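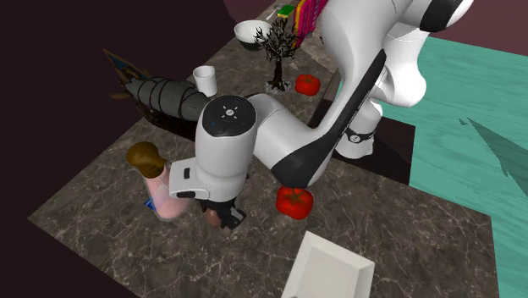 Reserves policies, then! I know, I know, but stay with me, as this has been my favourite bit of work all year and I've been itching to write it up for the July newsletter. Most of the small charities we look after have a reserves policy somewhere, usually a single line saying "three months' running costs", copied from another charity's accounts years ago. It sits in a folder and gets wheeled out when the annual report is due. Money that is set aside and money that happens to be left over can look very much the same on a bank statement, and yet they are as different as a tomato and a figurine on the same worktop – one will go off if you leave it there, and the other will sit happily for years. A good policy tells your board which is which.

The nudge to write this came from Skistdale, a befriending and lunch club charity that many of you met at our spring get-together. Their board had been carrying a healthy-looking balance and couldn't work out why everyone still felt so nervous about spending any of it. Mostafa Morsy, their chair, asked if I would sit in on a finance meeting, and we spent a very happy evening taking the balance to bits.

The first thing we did was split out the restricted money. If a funder has given you a grant for a minibus, that money is for a minibus, and it can't be counted as reserves however comforting it looks. Skistdale had three grants like this all sitting in the current account with everything else. Once they were lifted out, the free balance was a good deal smaller, and you could feel the room go quiet. But it was also the first time the trustees had been looking at the same number, and the conversation got much better from there.

Next we took out what was tied up in things. The kitchen equipment, the computers and the shed are all worth something in the accounts, but you can't pay wages with a shed. Then came designated funds, where the board has chosen to earmark money for a purpose. These are perfectly fine, and you can change your mind about them later, but do write down what each one is for and when you expect to spend it. Skistdale had £2,000 marked simply as "development", and none of the present trustees could say what was meant to be developed. It has now gone back into general funds, with a proper minute to say so.

What remained was the real reserve, and this is where it got interesting. We put the three-months rule to one side and asked what could really happen. What if the council contract ended with short notice? What would redundancy pay come to, and how long is left on the lease? How late does the biggest grant usually arrive? We put a figure against each one and added them up, and the target that came out was one the trustees could explain to anybody who asked. They have set it as a range, with a lower and an upper level, and I like that very much. A single target makes people fret when they're slightly under it, whereas a range gives you room to breathe.

The new policy fits on one side of paper. It gives the range, how it was worked out, where the charity stands now, what the board will do if reserves drop below the lower level or climb above the upper one, and when it will all be looked at again. That fourth part is the one most often missing from the policies I read. Please do include it! Having too much put by needs an answer just as much as having too little, and funders are quite entitled to ask.

Two of our other members, Prulton and Kuusk, are going through the same exercise over the summer. Prulton's case is a bit knottier, with a trading arm and a building that needs a new roof – I'll report back once their board has agreed a final draft.

If you would like to have a go yourselves, the Adska worksheet has been brought up to date and now has separate boxes for restricted, designated and free funds, plus a page for the "what could really happen" questions. It's free to members. Fill it in with at least one trustee who isn't the finance person, as they will ask the best questions. You'll need your latest management accounts, your grant letters and any minutes where money was set aside.

I'm also very glad to read draft policies, however rough. Send them to the office with "reserves" in the subject line and I'll reply with comments before your next board meeting if you tell me the date.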